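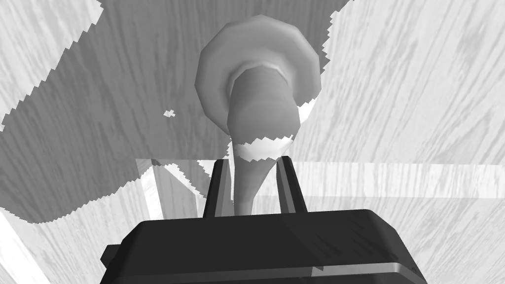

Yayra Sulemana

Vatska Watch Collectors' Society
Minutes of the February general meeting

Present: Fiifi Gbeho (chair), Necati Bozkurt, Fuseini Quansah, Senyo Frimpong, Yayra Sulemana (minutes), and other members as signed in the attendance book.

The chair opened the meeting at 6 p.m. The minutes of the previous meeting were approved with one correction: the Nazari chronograph shown by Mr. Frimpong has a manual-wind movement, and was wrongly recorded as automatic.

1. Accounts
Mr. Bozkurt reported a balance of $2,511 after payment of the hall rent. Two members' dues remain outstanding and reminders have been sent. The report was accepted.

2. Tribute and limited edition watches at the spring display
Mr. Quansah asked whether the display should include the Driltden racing tribute models, of which members between them own several. He noted that two of the watches offered for loan have replacement dials and that one has no papers. Mr. Frimpong was of the opinion that a watch with a replacement dial may be shown if the card beside it says so. Mr. Bozkurt disagreed and wished to see original dials only.
After discussion it was moved by Mr. Frimpong, seconded by Mr. Quansah, that watches with replacement parts be admitted and that each such part be stated on the card. Carried, Mr. Bozkurt voting against.
The display will be limited to 14 watches. Members wishing to lend should give the reference number and year of purchase, if known, to Mr. Quansah before the next meeting.

3. Replica watches
A member had written to ask whether replicas could be brought to the trading table. The chair restated the existing rule that copies carrying another maker's name may not be sold or exchanged at any meeting of the Society. No change to the rule was proposed. The secretary will reply in writing.

4. Insurance of loaned pieces
The present policy does not cover watches left in the cases overnight. Mr. Bozkurt will obtain a price for extending it. Until then, lenders are to collect their watches at closing.

5. Other business
Mr. Frimpong offered to give a talk on strap and buckle changes in the early Vurkance diver's models. Accepted with thanks.
The key to the second display case has not been found. Mr. Quansah will have the lock replaced.

The meeting was adjourned at 7:40 p.m.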